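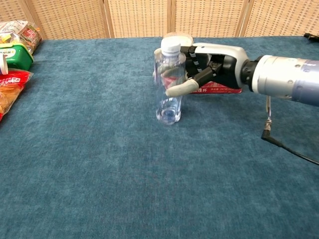 Drysuit (sailing)

A drysuit is a one-piece waterproof garment with seals at the neck and wrists, made to keep water out altogether. I've worn one for most of my winters on the water at Polbridge, so forgive me if this entry leans toward dinghies and small keelboats. Kayakers and divers have their own versions, and the divers' ones are a different animal.

How it differs from a wetsuit

A wetsuit lets a little water in and your body warms it up. A drysuit keeps you dry but does almost nothing for warmth by itself, so what you wear underneath matters a lot. I go with a thin base layer and a fleece one-piece over it. Cotton is a bad idea - it holds sweat and you'll be shivering by the second race.

Seals

Most neck and wrist seals are latex or neoprene. Latex grips better, tears more easily and hates sunscreen. Neoprene is tougher and kinder to the skin, though it can let in a trickle. New latex neck seals often feel like being strangled! Stretch them overnight over a saucepan before you reach for the scissors. If you do trim, take off one thin ring at a time. Paula Olteanu, who taught me to sail, went through two necks in one October by cutting too much.

Fabric and zippers

Older suits were coated nylon and got clammy fast. Newer ones use breathable laminates, usually in three layers, with socks of the same fabric or latex. The zipper runs across the shoulders or diagonally over the chest (I like the chest kind, you can close it alone). Metal zippers want wax on the teeth, plastic ones a dab of silicone grease at the docking end.

Use and care

Before going afloat, squat down and pull the neck seal open to burp out the trapped air. Rinse the suit in fresh water afterward, dry it inside and out, and hang it with the zipper open, away from sunlight.

See also: Wetsuit, Salopettes, Buoyancy aid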